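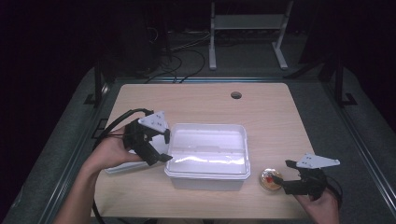
Fig. 1. The table at the small-items stage, with the white box open, its lid on the left and the amber-tinted container on the right.

A Place for the Small Red Thing: Packing a Desk into One Box
Project report, Kirstin Rutherford
Supervisor: Rhona Purves

1. Why bother

Every shared desk in the Cairns study room ends the term under a layer of small objects too useful to throw out and too dull to claim. My project asked whether one lidded box per desk would deal with them. I expected to be finished by lunch. I was finished in June.

The room already had Omstead drawer trays, which people use for crisps. Rhona suggested I leave the trays alone and look at what happens between picking a thing up and putting it somewhere, the part of tidying at which most of us lose interest.

2. Method

I ran 12 packing sessions, all at a plain wooden table. The rules fitted on a sticky note. The lid comes off first and lies flat on the table. Anything small enough to vanish in the bottom of a big box goes by way of a small container. The big box stays where it is, and people move around it.

That last rule was added after the second session, when the box travelled the full width of the table and came back with nothing new in it.

I timed each session from lid off to lid on and wrote down every pause over 10 seconds. Pauses were sorted into "deciding", "looking for the lid" and "talking to Kirstin". The third group was left out of the results on Rhona's advice, as it was mostly me.

3. The table

I had given the table one line in my plan. It deserved more. The pale wood shows up nearly anything dropped on it, which helped, but the round cable hole towards the back is exactly the sort of opening a small object dreams of. We lost a paper clip to it in session four and I have not included it in the totals.

The other thing I underrated was bare space. People who cleared a patch of wood beside the box before they started had somewhere to put an item while they thought about it. People who didn't thought about it in mid-air.

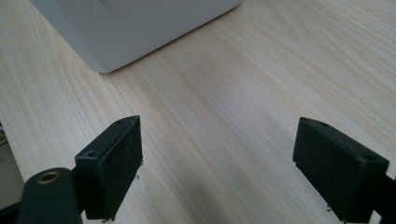
Fiten Student Papers, Vol. 2, p. 90

4. Results

Sessions with a cleared patch had fewer deciding pauses, about half as many as the rest. The lid was mislaid whenever somebody stood it on end against something, and never when it lay flat. I had hoped for a more glamorous finding.

The small clear container divided opinion. Its tint makes everything inside look slightly like marmalade, and two people asked for a plainer one. Being able to see through the side still beat the cardboard pot from the Prokavance kit, which had to be tipped out each time to find out what was in it.

5. What I would change

More sessions, a second box of a different depth, and a bit of tape over the cable hole. I would also write the pause categories before session one and spare myself an evening with the early notes, where "hm" appears as a full entry four times.

The box is now on desk 10 with its lid on. I haven't looked inside.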